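Bruvby Long-Handled Broom and Dustpan, reviewed after one winter

I bought the Bruvby set last July to replace a Tradham that had lasted us a long time and finally split along the lip. We run a small ceramics supply shop with a back room, a covered entry and a short hallway between them, and most of what ends up on the floor is dry clay, packing crumbs and whatever comes in on people's shoes. I wanted something I could leave out by the door and not think about.

The set comes as a broom and a separate dustpan. They don't lock together, and there is no hook or clip in the package. The broom handle is in two sections that screw into each other. Mine went together without tools. The thread felt a little coarse at first and I backed it out and started over, and it has stayed tight since then.

Broom

The bristles are medium stiff. On smooth floor they move fine dust better than I expected, though you have to slow down at the end of the stroke or the bristles spring and flick the last of it past the pan. On rough concrete they do well. In grout lines they do all right if you sweep along the line first and then across it.

I'm on the tall side and the handle length suits me. Juniper Nakamura, who opens the shop three mornings a week, is a good deal shorter and says it's fine for her too, but she chokes up on it near walls. The bristles took a bend on one side after the first month. That was our fault for standing the broom on its head in the corner. Hang it up if you have a place to do it.

Dustpan

This is the better half of the set. The mouth is wide, and the sides are high enough that a full load of crumbs stays put while you walk it to the bin. The front edge sits flat on even floor. On uneven floor there's a gap, and you get the usual thin line of dust that you chase backward a few times before giving up.

The pan does scratch. Clay grit leaves marks inside it and fine dust settles in them, so a tap on the side of the bin doesn't get everything out. I rinse it once a week and let it dry outside. It's still a light pan and easy to hold at an angle with one hand while the other works the broom.

Corners and tile

Our entry is tiled, walls and all, and that's where I was most curious about it. Small tile means a lot of joints, and dirt collects where the floor meets the wall.
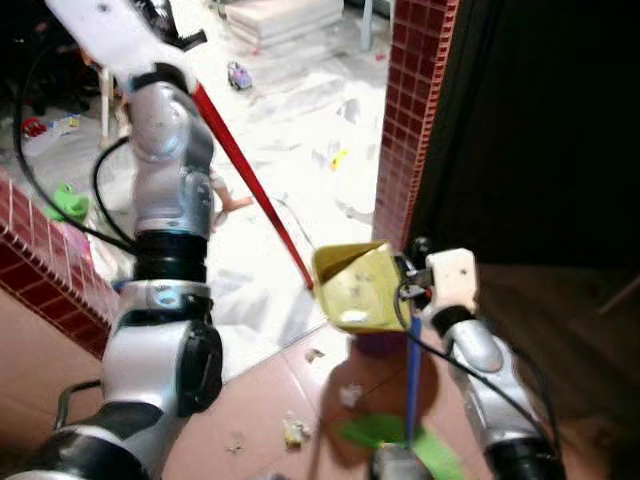

The broom head is wide enough that it won't go all the way into an inside corner. You turn it and use the end bristles, and that gets most of it. For the rest I keep a hand brush. The Cuvumik broom we tried before this had an angled head and was better in corners, but it shed bristles constantly and I was sweeping up the broom along with the dirt. I'd take the Bruvby over it.

Going around a doorway is easier. You can pull everything out from the edge toward the middle in a couple of strokes, set the pan down and finish there.

What I'd change

A hanging hole in the dustpan that fits an ordinary nail. Ours needs a narrow one. I'd also like replacement heads sold separately — I asked at the store where I bought it and they only stock the full set.

Wear so far is the bent bristles, the scratches in the pan and a scuffed spot on the handle where it leans against the door frame. Nothing has cracked, including during the cold weeks when the entry was barely above freezing.

I'd give it four stars. If your floors are mostly flat and dry, buy it. If you have a lot of tight corners, plan on a hand brush as well.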